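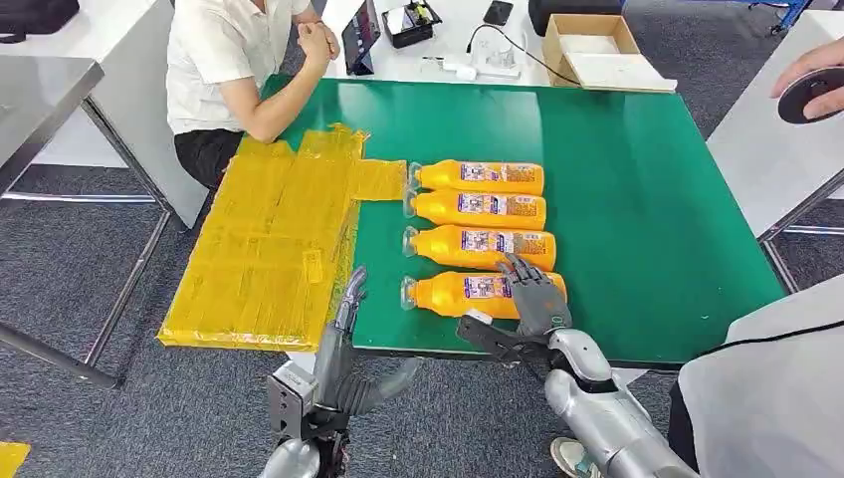 Taras Antoniuk and Oksana Demchenko have been building a two-armed robot in the shared workshop at Wavham since October. They call it Brostum, after a failed cookie recipe, and for the last five weeks they have been trying to get it to wrap bottles.

"Wrapping sounded easy," Antoniuk said. "A bottle is rigid. I can tell the hand where it is and it stays there. Film moves when you breathe on it."

The task is a row of orange bottles laid side by side on a green table, with a sheet of yellow plastic wrap next to them. The robot has to keep the bottles together and bring the wrap over. Antoniuk wrote most of the control code. Demchenko built the forearms and wiring, and rebuilt the left wrist twice.

"The first wrist had too much play," she said. "You'd command the thumb to one spot and it would land next to it. With a block of wood you don't care. With film you grab air."

Their log lists 489 attempts at the full task. Antoniuk would not give a success rate. He said they had changed the starting layout too many times for the number to mean much. The caps now all point the same way, and the bottles start out touching.

"If there's a gap, the fingers push one bottle and it rolls," he said. "I know that's making it easy for ourselves. We'll put the gaps back later."

Both have day jobs. Demchenko repairs elevators, and she said the habit of labeling every cable came from there. Parts have cost them 1080 dollars so far, not counting motors they already owned. The largest single expense was a set of finger joints, which they now think they could have machined themselves.

Asked what goes wrong most often, Demchenko said creases. The wrap folds over on itself, and the vision code reads the fold as the edge of the sheet. "Then it pulls from the middle," she said. "Taras has tried different lighting. I want to try a different film, but he likes the yellow."

"It shows up against the green," Antoniuk said.

They plan to work on the edge detection next. Demchenko also wants to replace the right thumb motor, which has started to whine.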